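Preguntas frecuentes sobre cestas de regalo y envíos a domicilio

Última revisión: 10 July 2025

Me llamo Annick Joly y llevo esta página sobre compras de regalo por internet. No vendo cestas ni cobro comisión por enlazar a nadie. Recibo muchas consultas y casi todas se parecen, así que las contesto aquí. Si busca entusiasmo, las tiendas ya lo ponen de su parte.

¿De verdad existe el envío gratis?

Desconfíe. He comparado la misma selección de turrones y mermeladas en tiendas con gastos de envío y en tiendas sin ellos, y el total acaba siendo muy parecido. El transportista cobra siempre, y alguien le paga. Lo único que cambia es la línea de la factura donde aparece ese dinero. Compare el importe final, con impuestos, y olvídese del rótulo de colores.

¿Qué significa "entrega el mismo día"?

Depende de quién lo escriba. En Plendale significa que el pedido sale del almacén ese día si se paga antes del mediodía, y lo explican en la letra pequeña, dos clics más allá del botón de compra. En Clovden se refieren a la entrega en el domicilio, pero solo en la capital y en unos pocos municipios. Meta el código postal del destinatario antes de elegir nada. Si la web no lo pide hasta el último paso, mala señal.

¿Cuánto hay que gastarse en una cesta decente?

No hay una cifra buena para todo el mundo. Le pongo un caso: una cesta de 157 euros que encargué para mi suegra traía un vino que se encuentra en cualquier supermercado, dos latas de paté, galletas y una cantidad notable de virutas de papel. Sumé los precios de cada producto por separado y me salieron bastante menos de 100 euros. El resto era lazo, mimbre y transporte. ¿Compensa? Si usted no tiene tiempo de prepararla, quizá sí. Pero conviene saber qué está pagando.

¿Cómo sé cuánto producto trae?

Busque el peso neto. Una caja de bombones de 350 gramos puede ocupar lo mismo que una de medio kilo si el fabricante se esmera con las bandejas interiores. Cuando la ficha dice "surtido generoso" y no da gramos, yo no compro. He escrito a varias tiendas para pedir el dato y la mayoría me ha contestado con una plantilla que no lo incluía.

¿Son fiables las opiniones de los clientes?

Algunas. Ambrosio presume de 1242 valoraciones, casi todas con la nota máxima, y muchas publicadas el mismo día en que se hizo el pedido. Me gustaría saber cómo se puntúa un queso que todavía va en la furgoneta. Lea las valoraciones intermedias, que suelen hablar de cosas concretas: el tarro roto, la tarjeta sin firmar, la fruta verde. Las de una sola línea no me dicen nada, ni las buenas ni las malas.

¿Pueden cambiarme un producto por otro?

Pueden, y lo hacen. Casi todas las condiciones generales incluyen una cláusula de sustitución por "artículo de igual o superior valor". El valor lo decide la tienda. Mi colaboradora Maëlys Lemaire encargó una cesta con aceite de oliva y miel de romero y al destinatario le llegaron dos paquetes de té. Reclamó, le ofrecieron un cupón y tuvo que insistir tres veces para que le devolvieran parte del dinero. Guarde una captura de la ficha del producto el día de la compra.

¿Y si el destinatario tiene alergias?

Entonces no pida un surtido cerrado. La lista de alérgenos debería estar disponible antes de pagar, y lo está menos veces de lo que parece. "Puede contener trazas" no es una respuesta cuando uno pregunta por los frutos secos de un pastel. En caso de duda, flores. O un libro.

¿Se puede mandar chocolate en verano?

Se puede mandar, sí. Que llegue con forma de chocolate es otro asunto. Las bolsas isotérmicas ayudan en un trayecto corto y muy poco en una furgoneta aparcada al sol. Zamberg cobra un suplemento por "transporte protegido" y, cuando pregunté en qué consistía, me hablaron de una bolsa. Para los meses de calor yo elegiría conservas, café o galletas secas.

¿La cesta se puede reutilizar?

Es el argumento de venta favorito del sector. El mimbre barato pierde varillas en pocos meses y acaba en el trastero. Las de plástico aguantan más, y precisamente por eso son menos vistosas y se anuncian poco. Si le importa el recipiente, pregunte medidas y material, y no se conforme con "cesta decorativa".

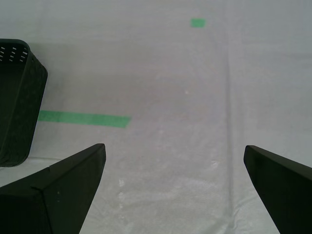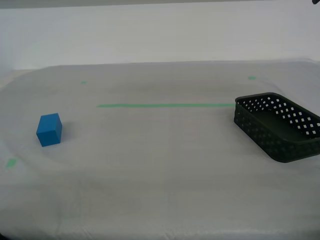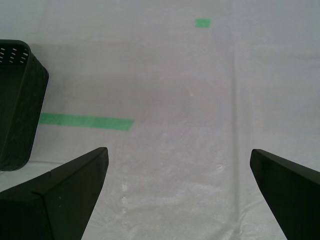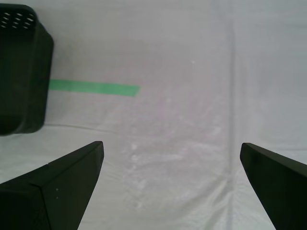 ¿Merece la pena comprar después de las fiestas?

En enero bajan mucho los precios, a veces a la mitad. Antes de alegrarse, mire las fechas de consumo preferente. Los licores y las conservas no suelen dar problemas; los mazapanes y los bombones rellenos, según. También hay tiendas que rebajan la cesta y suben los gastos de envío esa misma semana, cosa que he comprobado dos años seguidos.

¿Qué hago si el paquete llega golpeado?

Pida al destinatario que haga fotos de la caja por fuera antes de abrirla y que anote la incidencia si el repartidor le da ocasión, porque muchos dejan el paquete y se van. Escriba a la tienda cuanto antes, por correo electrónico y no por el chat, del que luego no queda copia. La tienda le dirá que la culpa es del transportista. No acepte que le manden a discutir con él: usted le compró a la tienda.

¿Puedo incluir una tarjeta personalizada?

Casi siempre, y casi siempre con límite de caracteres. Revise las tildes y la eñe en la vista previa, si la hay. He visto un "Feliz cumpleaños" convertido en algo que no se puede leer en voz alta delante de una abuela. Pagar aparte por la tarjeta me parece un abuso, aunque sea poco dinero.

¿Recomienda alguna tienda?

No. Cambian de proveedor, de almacén y de dueño con demasiada frecuencia para que una recomendación mía sirva de algo dentro de seis meses. Haga un pedido pequeño a su propia casa antes de confiarles un regalo importante. Si aun así quiere contarme su experiencia, escríbame con el nombre de la tienda, lo que pagó y lo que llegó. Los mensajes que solo dicen "todo perfecto" no los publico.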